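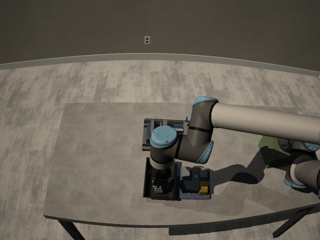
The Reader's Report

Debora Longo read manuscripts for Elley, a publisher of crime novels, at a fixed fee per title. Her report form had 11 fields. The last was headed Solution, and it had to be filled in before the reader reached the final chapter.

The manuscript from Tullio Piras ran to 266 pages. It was a locked-room story. The victim, a clock dealer named Bepari, was found behind a bolted door with the key in his waistcoat. She listed the suspects, noted the times given by each, and marked page 3, where the bolt was first mentioned.

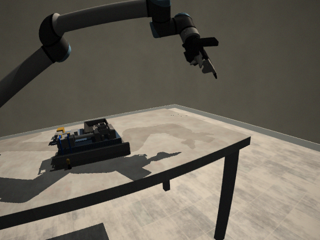 By page 140 the times no longer agreed. The nephew could not have heard the clock strike, as the clock had been sold in chapter two. She checked the receipt in the text – it was dated 08/02/2020 – and wrote the nephew's name under Solution.

The final chapter named the doctor. The clock was not mentioned again.

She left her entry as it stood. Under Faults she wrote that the author had convicted the wrong man, and gave the page references. Then she put the form in the envelope and started on the next one, a sea story of around 500 pages called Flarnard.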